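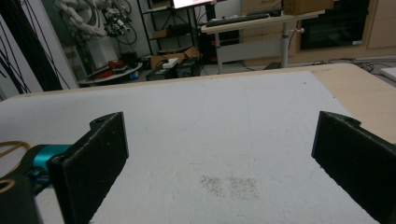
Noker opens orders for the Dusus, a soft brown bag that comes with its own cord

For release in November

Hello from the Noker table in Toledo! I'm Wagner Brito, I design the bags here, and I've been allowed to write this one myself, so please forgive the length. We're opening orders for the Dusus, a floppy brown day bag sold together with a long tan rubber cord. There are 500 in the first run, and they'll start going out to shops and to people who've ordered direct before the end of November.

The bag came first and the cord came a good deal later. I'd been carrying an early Dusus about for most of a year, stuffed with a jumper, a lunchbox and far too many pens, and I kept wanting something to lash a rolled-up coat to the outside. I tried string (slips), a luggage strap (clunky, and the buckle scratched everything) and an old bit of washing line that I'd rather not talk about. Then Adalberto Barbosa, who cuts our patterns, handed me a length of tan rubber cord and went back to his sandwich. That was pretty much the meeting.

We made 13 sample bags after that, all a bit different. The early ones were too stiff, and they stood up by themselves like a box, when what I wanted was a bag that slumps when you put it down and squashes under a train seat. The flap got longer, then shorter, then a bit longer again. The dark strap stayed the same all the way through.

All our laying out happens on the big pale wood table with the white board on top. It's scuffed and it's got brown speckles on it, and I love it, as brown shows up beautifully against white and you can see straight away if a fold is sitting wrong. The bag goes at one side with the cord beside it, and we just look at them for a while and argue.

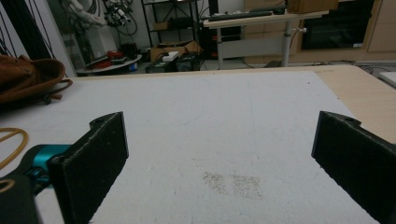 What the cord is for

Mostly for tying things on! A coat, a picnic rug, a rolled poster. Adalberto uses his to hold the bag shut on the bus. It's tan with a touch of orange, so it goes nicely with the brown without trying to match it.

You don't need to know any knots. Double it, pass it round whatever you're carrying and tuck the end through. To put it away, coil it in two big loops and lay it over the bag or drop it inside. Please don't wind it tightly round your hand, it gets sulky and springs back at you. I lay mine out loose, one loop up against the bag and the other flat on the board, and leave it until I need it.
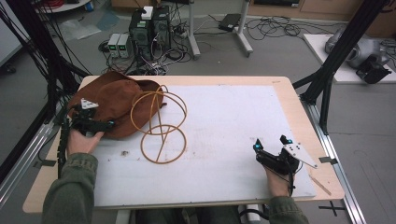

Looking after it

The Dusus is meant to go soft and rounded. If you'd like yours to keep a bit of shape, put a scarf inside when it isn't being used. Brush dust off with a dry cloth and keep it away from radiators. The cord wants a wipe now and then, and that's all.

Where to get one

You can order direct from Noker, or pop into one of the Kidix shops, who are taking 30 bags to start with and will have a sample out on the counter for you to poke at. We've already got 628 names on our mailing list waiting for news, so there may be a queue. If the first run goes, we'll make more in the spring, in the same brown. People keep asking for green and I keep saying I'll think about it.

Every Dusus comes with one cord. Spare cords will be sold separately once we've got the bags out of the door.

For the press

I'm happy to chat, and sample bags can be sent out on loan for a fortnight (do send the cord back too, the last one came home without it). Mornings are best for a call. Ask for Wagner Brito for anything about the design, or Adalberto Barbosa if you want to talk patterns and cutting.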